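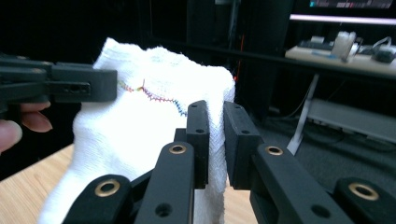 Socks: progress report for the second quarter of the grant

You asked in March for fewer adjectives and more laundry. This report has more laundry.

Where we are

The Clikex project set out to learn whether a machine can do the chores people complain about most. Laundry came first on the list, and within laundry we picked socks, on the theory that they were small and would be quick. We would like to withdraw the theory.

A sock has no fixed shape. It lands on the table in a wad, and the machine has to find the toe, find the opening, and work out whether the thing is inside out before it can do anything useful. The toe seam turned out to be our best landmark. On a sock with colored stitching across the toe, the software finds the seam most of the time. On a plain white sock with white stitching it does much worse, and on black socks we are not ready to talk about it.

Work this quarter

We collected 570 demonstrations with the hand-held gripper, against a target of 200. Before you congratulate us, 11 of those sessions were spent learning that terry cloth is easy to pinch and hard to let go of. The loops snag on the edge of the finger pads, so the sock comes along for the ride after the jaws open. Smoother pads from Zaugg are on order and will be fitted before the next batch.

The demonstrations cover four steps: pick up, flatten, turn right side out, and pair. Picking up is good. Flattening is fair. Pairing works if the two socks are already lying near each other, in which case you could argue that somebody has done the chore.

Turning right side out is where the quarter went. A person does it by pushing a hand inside and grabbing the toe. Our fingers are too blocky to go in, so the current method is to pinch the cuff and shake. We do not recommend watching it for long.

The Briltdale visit

The laundry room at Briltdale let us run the trained arm for an afternoon on a real basket. It matched and stacked 25 pairs. The staff were polite and went back to folding towels at a speed we found discouraging. Their supervisor asked if it could do fitted sheets. We said it was on the roadmap, and it is – the road is just long.

Budget

Spending is slightly under plan, mainly from the delay on the pads. The Forkum license renews next month at the same price. Socks remain our cheapest line item.

Next quarter

– Fit the new pads and repeat the release tests on terry and ribbed knit.
– Collect demonstrations on plain white socks, then dark ones.
– Try a narrower finger for turning, or give up on turning and sort inside-out socks into their own pile.
– Return to Briltdale on a Wednesday, when they say the load is lighter.

We would value your view on the separate pile. Two of us already do it that way at home.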